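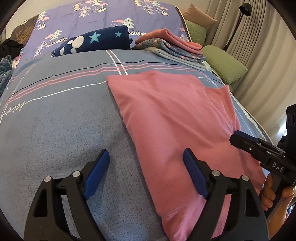 Pink cloth, folded, on a blue-grey duvet.

Flimcombe Roadside Marker, cast aluminium
Product code 554

A double-sided plaque for sites of local history: forts, drovers' halts, battlefields, old parish bounds. Supplied with a steel post for setting in concrete 2 feet deep.

Lettering is raised and painted cream on dark green. The price covers up to 175 words a side. Send your wording typed, with dates checked, as we cast what we are given. The Bistdale Priory marker, which gives the founding year as 1173, shows the standard layout.

Price on application. Orders for December unveilings close early. Contact Esko Aaltonen at the Prulness works.

Page updated 24 Jun 2023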